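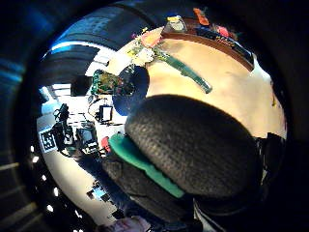 By Iwona Szczepańska
Community news, November

The round table at Wekura is staying put, and there are going to be a lot more evenings around it. The little repair and tinkering room behind the old Flultow shop has been given the go-ahead to stay open right through the winter, with a second late session each week and, at last, a proper cupboard to put things away in.

If you haven't been, you are in for a treat. Wekura began in the spring with one borrowed soldering iron and a kettle, and it has grown into one of the liveliest rooms in town. People bring radios, doorbells, desk lamps, toys that have lost their voices, and they sit down together and open them up. There is no workbench and never has been. Everything happens on a big pale tabletop with a dark wooden rim, which Bartosz Laskowska picked up when a café was closing and had to turn on its side to get through the door.

"I only wanted somewhere to put my own bits," he told me, clearing a space for my notebook. "Then people kept sitting down at it."

And what bits they are! On the table there's a green circuit board crowded with components in red, yellow and green, next to a glossy navy disc, with a long green strip like a ruler lying across the top and papers heaped up on the far side. I could happily have spent the whole evening looking at the board alone. The colours are lovely, and I say that as someone who had never given a thought to what goes on inside her own doorbell.

The extra evenings come thanks to a grant of £900 from Ogola, the local fund that helped the music library with its listening corner last year. Most of it will go on heating and on the electricity bill, with the rest set aside for the cupboard, a better lamp and a stock of the small parts that always seem to run out first. Bartosz has already measured up. The cupboard will go on the wall by the door, and each regular will have a drawer to keep half-finished jobs in, so that nobody has to carry a dismantled clock home on the bus again. (It happened in the summer, and one of the hands is still missing.)

Sorting out is a job in itself. Before the cupboard goes in, the whole collection has to be gone through, and there will be a tidying day for that later this month. Boards in one box, cases in another, instruction sheets in folders, and a large tray for the things that no one can put a name to. Anyone can come along and help, and it sounds like a splendid way to spend an afternoon. There will be soup at one o'clock.

I sat in for a couple of hours and came away with a spring in my step. A retired bus driver was tracing a fault in a hall lamp. Two sisters had brought a musical box that plays half of its tune, and by the time I left they had got as far as finding out which half. Next to me a boy of 13 was drawing the parts of a radio in pencil, each one labelled, before taking any of them out — his own idea, and his drawings are so good that they will be pinned up inside the new cupboard door.

There is plenty of talk as well. Somebody always seems to know somebody who once worked on just the thing you have brought in, and a good deal of the advice comes across the table from people who are busy with something else entirely. Beginners are very welcome. Bartosz will happily start you off with a dead torch and a screwdriver, and he doesn't mind how many questions you ask.

Wekura now opens on 2 evenings a week, from half past six until nine. Sessions are free, with a tin by the kettle for parts. Bring your broken thing, its lead if you can find it, and any loose pieces in an envelope. Mains appliances are checked before they go home with you. Large items such as washing machines can't be taken, as they won't go through the door.

Offers of spare drawers, jam jars with lids and old instruction books can be left at the Flultow counter during shop hours. Please write "Wekura" on the bag.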